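How to set up a long desk and a refrigerator in one room

Last update: 22 April 2021

Many people who work at home have only one room for everything. I have the same situation since three years, and in this guide I explain how I arrange a long desk with a refrigerator at the end of it. It is not difficult, but there are some details which I learned by doing them wrong first.

What you need

A measuring tape, a pencil, a spirit level, felt pads, two baskets of plastic and a soft cloth. If your floor is made of boards, take also a piece of old carpet for moving the heavy things.

Step 1. Measure before you move

Write down the length of the wall, the depth of the desk and the width of the refrigerator. My desk is 600 mm deep, and I keep 915 mm free on the side where I walk. With less than this I was always hitting the chair with my leg. Please measure also the refrigerator with its door fully open, not only closed. In my first plan the door was stopping at the chair and I had to begin again.

Step 2. Put the refrigerator first

The refrigerator decides the place of everything else. It needs a wall socket for itself and some air behind and on the sides. I leave 40 mm at each side. Look in the manual of your own model, the number can be bigger. Slide it on the piece of carpet with the smooth side down, so the boards do not get scratches. After this put the level on top and turn the front feet until it stands straight. If you carried it lying down, let it stand for some hours before you connect it.

Step 3. Bring the desk along the wall

Put the desk against the long wall, with one end near the refrigerator. A desk with a curved front edge is more friendly in a narrow room, and a white top makes the room lighter, but you will see every coffee ring on it. Glue felt pads under all the legs before you put the desk in its final place. My neighbor Wayne Beaulieu did it after, with the computer already on top, and he doesn't recommend it.
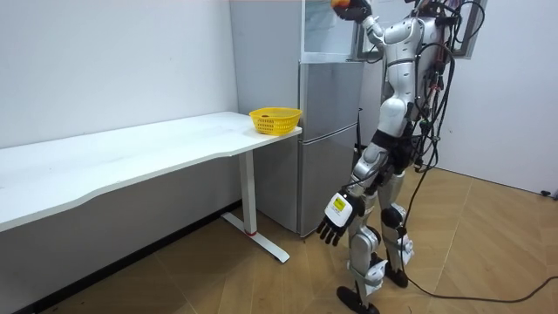 Step 4. Keep one basket at the refrigerator end

The end of the desk which is near the refrigerator will always collect things: fruit, bottle caps, the shopping list, a spoon. I tried to forbid this to myself and it did not work. Now I have a basket there, and all small things go inside. Choose plastic with holes in the sides, it is easy to wash and the fruit gets air. A bright color is good too, you find it fast in the morning.

I bought two baskets from Wolard for my own desk. The first one was too deep and the lemons at the bottom were forgotten. Take a low one, with a rim that you can hold with one hand.

Step 5. Divide the top

I mark three zones with the pencil, very light, and I erase the marks after one week:

Food zone: the end near the refrigerator. Only the basket and a glass.
Work zone: the middle. Computer, lamp, notebook.
Paper zone: the far end. Letters and bills, as far as possible from anything wet.

If the room is short you can leave out the paper zone and use a shelf on the wall. Mine is from Gondmont, 325 mm above the desk top. I can still put a tall lamp under it.

Step 6. Cleaning

For a matte white top use warm water and one drop of dish soap. Do not use powder, it makes shiny places which stay forever. Wipe in the direction of the length and dry it with the cloth. I empty the basket at the same time and wash it in the sink - this takes two minutes.

In July, when the room is hot, I look also behind the refrigerator and take away the dust with a long brush. Disconnect it from the socket before you do this.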